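About Nateck

Nateck is a small company that teaches robot arms to do housework on a table. We started in March, in two rooms above a bicycle shop, with one arm and a kitchen table from a flea market. Today we have 20 people and more tables than we have space for.

What we sell is a service and a kit. The service is called Cirkis. You tell us which task you want a robot to learn, and we record it for you, many times, with real objects and with a human operator guiding the arms. You receive the recordings, checked one by one, together with notes on every attempt that did not go well. We keep the bad attempts too, because many customers ask for them.

The kit is called Ista. It contains the table mat, the mounting plates, the cables and a set of household objects, so that your team can repeat our work in your own laboratory. The arms are not included. Most customers already have a pair, and we prefer to help you use what you own.

How we work

A standard Cirkis order is 600 recordings of one task. The biggest order until now was 1,566, and it took us the whole summer. Before each order we make a trial of 70 recordings, free of charge, and you decide after that if you want to continue. We move the objects between attempts - a robot that knows only one place for the cup is not very useful at home.

Our operators practice for three weeks before their work goes to a customer. They write the notes themselves, in plain words, and they sign them.

Kitchen tasks are the largest part of our work. Plates, mugs, trays, racks and small ovens come back in almost every order, and we change the colors and the positions often. 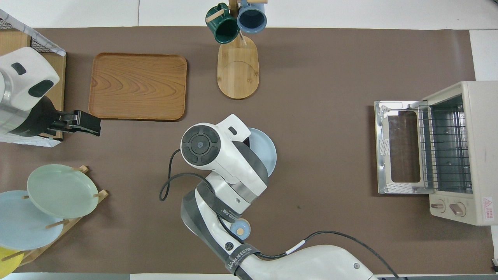
Petronella Mkhize wrote to us after her first order that the notes were worth more to her than the recordings, and that she would like them to be longer. We made them longer. She also found our delivery slow, and on this point we are still working.

Our second office, Xaba, takes care of repairs and spare parts for the Ista kit. If a piece of your kit breaks, please write to Xaba directly and tell them the number printed under the mat.

Visitors are welcome on weekday afternoons. Please write to us one week before.

Page last changed: 2022-12-16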